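RIRKELGATE – A set of hand-held grippers with perforated finger pads costs far more than the plain kind, and after a month of side-by-side trials the people paying for them still can't say what the extra money buys.

Elaletti, which makes the padded tool, says its soft curved fingers take hold of cloth and thin dishes more gently and drop them less often. Trasteck, a Rirkelgate firm that trains robot arms to do kitchen and dining room chores, agreed to put that claim to the test against its older hard-jawed pair. Operators worked through 1,538 short tasks in April, most of them wiping, lifting and setting down tableware.

Cloth has been the hard part, and most of the arguing has been over how to score it. A napkin that ends up bunched counts as a pass under Elaletti's rules and a fail under Trasteck's.

"If you pick up a rag by one corner and it stays up, they call that a success," said Joyce Wanyama, who runs the trials for Trasteck. "I'd like to see it put down flat before I call it anything." 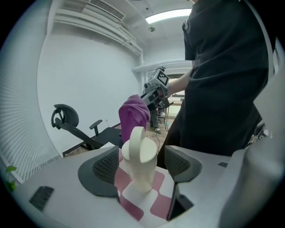
## Same score, different count

Elaletti's own summary, sent to buyers last month, says its gripper held on to 100 percent of cloth items. It leaves out every attempt in which the tracking was lost before the jaws closed. Trasteck keeps those attempts in, and its count shows a much smaller lead over the old jaws – small enough, Wanyama said, that changing the operator wipes it out.

Afonso Vieira, an engineer at Elaletti, defended the method. Lost tracking is a marker problem and has nothing to do with fingers, he said, and a fair test of one part shouldn't punish it for the faults of another.

That might be easier to accept if buyers could order the parts separately. They can't. The padded fingers come only with the company's own markers and software, and a shop that has trouble with one is stuck with the other.

Two-handed work is where the claims get thinnest. Holding a dish in one gripper while working a cloth with the other means both marker cubes have to stay in view, and operators tend to turn their wrists and hide one. Elaletti's summary gives no separate result for these tasks. Asked for one, Vieira said it was "being looked at."

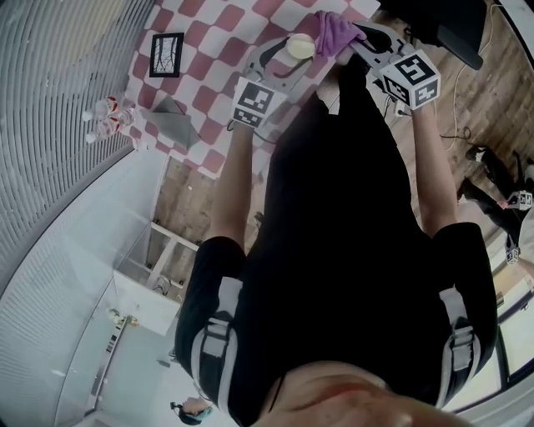 *A two-gripper task over a checkered tablecloth, with a marker cube on each tool.*

Poonam Bhatt, who buys equipment for the kitchen supplier Phromma, said she had put off an order for 15 sets until someone outside Elaletti publishes a count that includes the failures. Trasteck plans to rerun the cloth tasks with fresh operators and a single scoring sheet agreed on beforehand. Elaletti has yet to sign it.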